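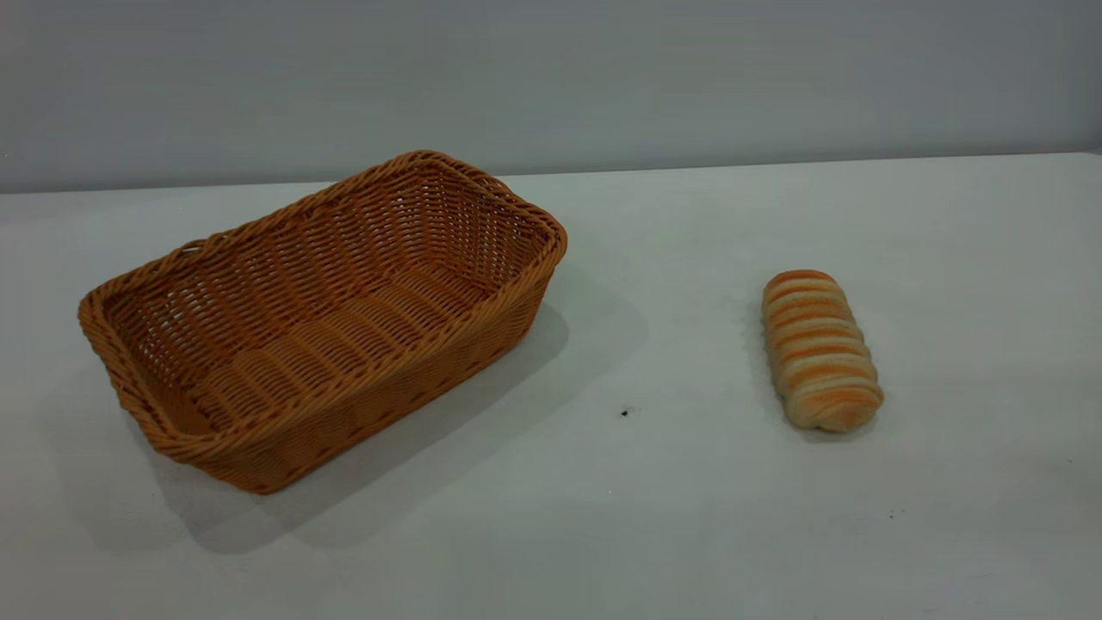

How do I set the playing order for a first studio recital?

Posted by pranstead_piano_mom, March 14, 2022

Hi all! I teach piano out of my house in Pranstead and my first real recital is coming up. Until now we've just done little play-for-grandma afternoons in my living room, but I've got 24 students this year and they don't fit next to the couch anymore, so I rented the small hall at Trudano. I have it for two hours including setup.

My trouble is the order. I typed it up from easiest piece to hardest, the way my own teacher always did it, and showed it to one of the parents. She went kind of quiet and then asked if her son was first because he's the worst. He's nine! He started in November! I felt awful. But if I mix everybody up, I'm scared some poor beginner ends up playing a five-finger tune right after my oldest student does her Chopin waltz, and that's no fun either.

I've also got three pairs of siblings, two kids who are both playing the same Minuet in G (my fault, I wasn't paying attention), and one adult student who says he'll only do it if he doesn't have to wait long. Do I go with easy to hard anyway? Do I draw names? And does anybody do an intermission with a group this size?

Replies

Deividas Vītola

I've tried it nearly every way there is and I'd never go back to easy-to-hard. The kids work it out in about a minute, and so do the parents. What I do now is make small groups, four or five players each, and every group has a beginner, a couple in the middle and one stronger player at the end. So you get a little climb, then it starts over. A beginner right after the big waltz is rough, yes, so I put a break there, even if it's only me standing up and saying a few words about the next composer.

For your Minuets, put them in different groups, with the intermission between them if you can. Siblings I keep in the same group, mostly so the parent who's filming can relax afterward. And give your adult the second spot. Not first! First is for a kid who likes attention, and you know already who that is.

Do time it. I have everyone play their piece in the lesson the week before, including walking up, fixing the bench and bowing, and I write that number down. My last one came to 48 minutes of music on paper and ran well over an hour with the walking and the clapping. With your numbers I'd take a short intermission, ten minutes tops – the little brothers and sisters need it. 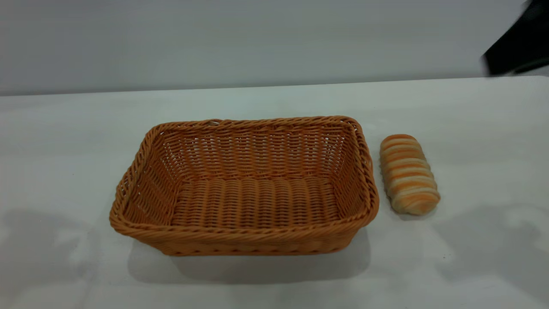
Drawing names can work too, but only inside the groups. I settle who's in each group myself, then let the kids pull slips at the group lesson to see who goes when, with the last spot already taken. For the slips you want something wide open and not very deep, like that woven basket, because in a hat they dig around forever and somebody always peeks. The one rule is no trading afterward. I allowed it one year and was still getting texts about it at breakfast on recital day.

Mrs. Mirzaei

easy to hard is fine, people make too much of it. we did it that way for years at my old studio and everybody lived. just don't print the level or the book number next to the names!! that's what gets the parents going
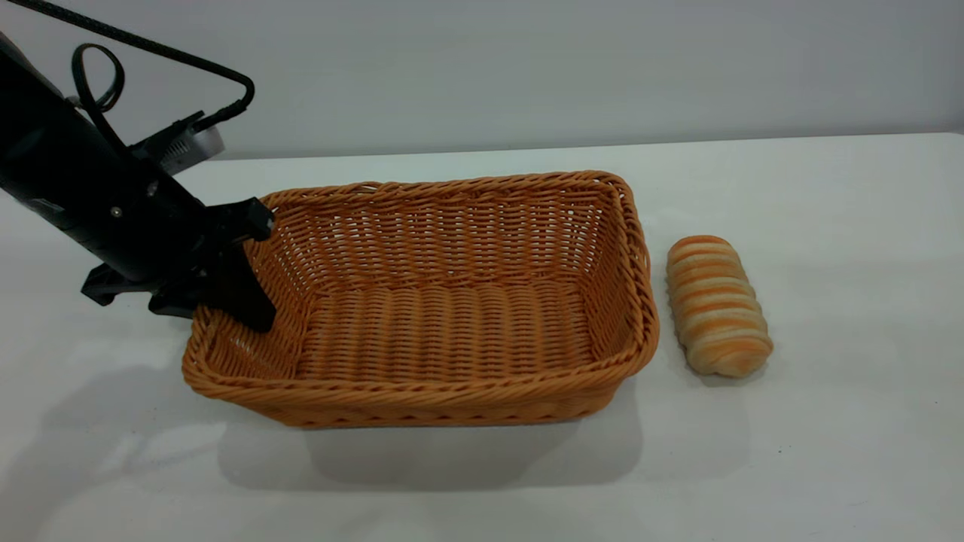 Robot arm and basket on a white table

gruvirer_strings

Violin teacher, so take this with a grain of salt, but Deividas's groups are close to what I do with my 13 kids. One thing I'd add is seating. Seat the students in playing order in the front two rows and you won't have to hunt for anybody. I also have the next player come stand by the side wall while the one before is playing, and that saves a surprising amount of time.

Ask the hall when the piano was last tuned, too. I didn't ask, my accompanist did, and she was not happy with the answer.

pranstead_piano_mom

Thank you!! Going with the groups. I made five of them last night at the kitchen table and the nine-year-old is now third in the second one, right before his best friend. Tuner question sent to Trudano, still waiting to hear. 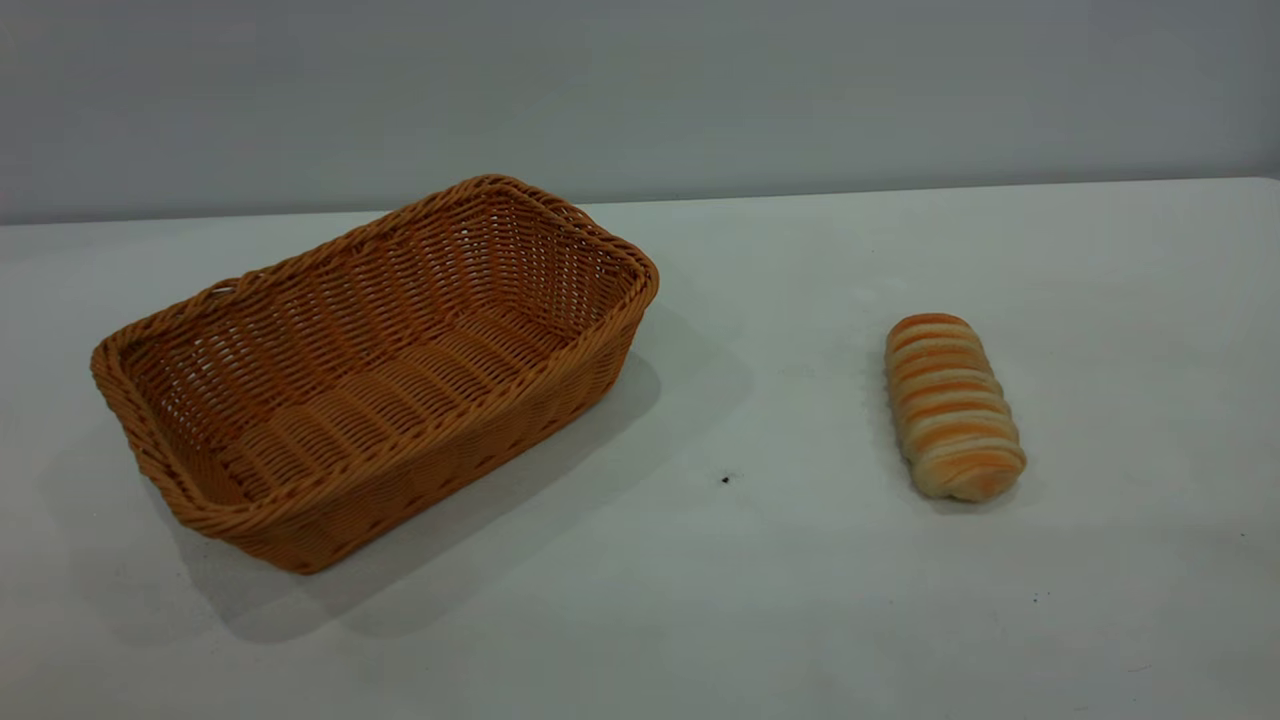 Basket and striped bread roll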